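### 4.2 Outdoor Data Collection

The second round of trials moved from the indoor corridor to the paved court between the two teaching buildings. Student teams in the navigation course were given 3 weeks to adapt their controllers, with no changes allowed to the Gidance base or its drive parameters. Each team submitted one obstacle detector and one heading estimator. Both were run offline on the same image log before any driving was permitted.

The log contains 1,000 frames, of which 600 were released to the teams for tuning. The remaining frames were held back for scoring. Labels were drawn by Usmani and Jatoi and checked by Garrido, who had no part in the coursework. Labelers marked pedestrians, cyclists, posts, and the boundary between pavement and grass. Joints in the concrete were left unlabeled and count as free ground.

Most false detections in the February submissions came from these joints. The Satti team thresholded on local contrast, and its detector reported the darker seams as low obstacles at short range. The Gernov team fitted a ground plane first and avoided most of these errors, but it lost small targets in the middle distance. Figure 3 gives a typical case: the sealed joints in the foreground have stronger edges than the person farther ahead. 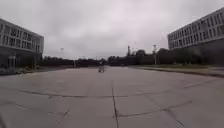
**Figure 3.** Paved court under overcast sky, with intersecting slab joints in the foreground and a person with a bicycle in the middle distance. Lens distortion is uncorrected.

Heading was estimated from the building facades after undistortion. Teams that skipped this step placed the vanishing point inconsistently between frames, and their results are reported separately in Section 5.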